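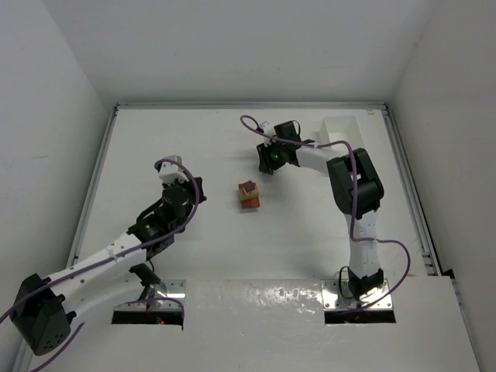

Is the Lillar two-arm kit worth keeping past the trial? I'd keep the arms and send back the cable clips, and I still haven't made up my mind about the service plan.

21 Apr 2018

Long day in the garage, and my back knows it, but I want to get this down while I still remember what I thought before I start talking myself into things. I do that. I did it with the router table and I did it with the kayak.

So, the kit. I got the block stacking job going again this morning and left it on the bench all day, and I have to say I like watching these arms more than I expected to. The left one was hanging over the table with its gripper empty and the right one was down at a little reddish-brown block, and there was the stack between them, a dark block on top of a tan one with more brown wood under it. It's a silly job (toddlers do it for free!) but it's the job in the Lillar starter booklet, and I figure if I'm going to judge the thing I should do it their way first and my way second.

The arms themselves I'm happy with. White links, big black joints, and they look like somebody cared. When I put my hand on the elbow with the power off there's hardly any play in it. The bases bolt onto these shiny metal plates that show every fingerprint I own, and I've stopped wiping them. If Lillar ever asks me, I'd tell them to brush the metal or paint it. The front panel is just as bad, all wrinkles and glare, and in the afternoon when the sun comes in the side window I get bright spots right between the two bases and have to go hang the old beach towel up again.

The purple cables! I can't decide if I love them or hate them. They loop over the camera mounts and run back down along the arms, and the one on the right swings way out to the side before it comes back to the base. It looks like a party. The booklet says to leave slack at the elbow, fine, I left slack, but the clips that come with the kit are junk. They pop off if you look at them wrong. I put hook tape on one spot and I'll probably end up doing all of it. Palacios sells a soft sleeve for this kind of thing and I've had it in my cart since the start of April. I should either buy it or take it out of the cart.

Grippers are good, with one gripe. The fingers are ribbed and they grab wood nicely, but they're dark and chunky, and from where I sit they cover up whatever they're reaching for. I spent a good part of the morning leaning sideways in my chair to see whether a block was straight. The little green light on the right one is cute. I'd trade it for skinnier fingertips.

The software is Drulleck, which Lillar bundles in, and it's better than the website makes it sound. You save a move, you name it, you play it back. I named mine after sandwiches and now I can't remember which one reuben is. What bugs me is that it makes you go through the same start-up checklist for each arm even when you want both of them, so that's two checklists every time, and it won't let you tick a box with the keyboard. I wrote to them. I got a nice reply that didn't answer the question.

Then there's the service plan. It's 177 dollars a month and it includes phone help, replacement fingers, and a visit from the Flemska office if something goes really wrong. I called the phone help twice this month, mostly to see what I'd get. The first time I was on hold through my whole lunch. The second time they picked up right away, and the person walked me through resetting the wrist zero and even stayed on while I found my hex key, so now I don't know what to think. Flemska is a long drive from here too, and I have a hard time picturing anybody coming out over a bad wrist.

I did the math on the back of the booklet. Six months of the plan costs more than the spare parts I'd be likely to break in that time, unless I break an elbow joint, and I've been pretty gentle. But I'm also the guy who drove into his own mailbox. So the math only goes so far.

Things I want to try before the trial ends: bigger blocks, the open white bin at the far right (I want stuff dropped in there without the right arm's elbow getting in my way, I can barely see the front of the thing past it), and sorting the jar of brass screws if the fingers can manage anything that small. I doubt it. I also want to wipe down the left wall, there's a smudge on it that has been annoying me all week and I'm sure it's my thumb.

Oh, and move the table! The whole bench hums a little when both arms swing at once, and the paint cans on the shelf behind me pick it up. I thought it was the fridge at first - I went and unplugged the fridge, and then forgot, and then there was the ice cream. Cherry, too, the good kind.

Anyway, I have until the end of April to tell Lillar about the plan. The form wants a reason if you cancel, and it's a dropdown with no "other" on it. I'll call tomorrow after breakfast and ask about the clips, and if they send me better ones for free I might get soft and sign up for a month.

Need: hook tape, a new towel that actually covers the window, ice cream.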